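How to Check a Small Web Store for Unwanted Checkout Scripts

Updated 2022-07-14

Card-stealing code usually sits on the payment page and copies what the customer types. The order still goes through, so neither side notices. These steps will help you find scripts that don't belong. You need a desktop browser and admin access to your store.

Step 1. List what should be there

Open your store's settings and write down every plugin, chat box, analytics tag and payment form you use. Put the domain each one loads from next to its name. If you can't say what a tag is for, mark it and ask the person who set up the site.

Step 2. Record what loads

Open a private window and put a cheap item in the cart. Go to the checkout page, press F12 and choose the Network tab. Reload the page, then filter by JS. Save the list as a file.

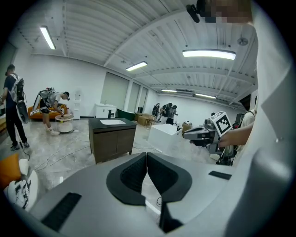 Compare the saved list with the one from Step 1. Look closely at the spelling of each domain. Attackers like names that are one letter away from a real analytics service. Type some made-up details into the card fields and watch the Network tab while you do it. A request that goes out to a domain you don't know, before you press Pay, needs to be looked at right away.

Step 3. Compare the files on the server

Download a clean copy of your store software in the same version you run. Compare it with the live files using any diff tool. On my last check of a shop running the Aromden theme, the tool went through 2,922 files and flagged 226. Most were language files and cached images. The one that mattered was a footer template with an extra line at 737, a long string of letters passed to a decode function.

Step 4. Limit what can run

Add a Content Security Policy header that names the domains from Step 1. Start in report-only mode and leave it there until the reports stop showing things you need. Then switch to enforcing it.

Step 5. Clean up

If you found bad code, take the checkout offline and keep a copy of the altered files. Change all admin, database and FTP passwords. Call your payment processor before you reopen. 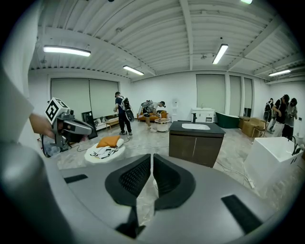 Benjamín Bustos wrote in to say that Step 5 should also cover old admin accounts. He cleaned the same template twice in March before he found a login he had never created, and he now deletes unknown users before he changes any passwords.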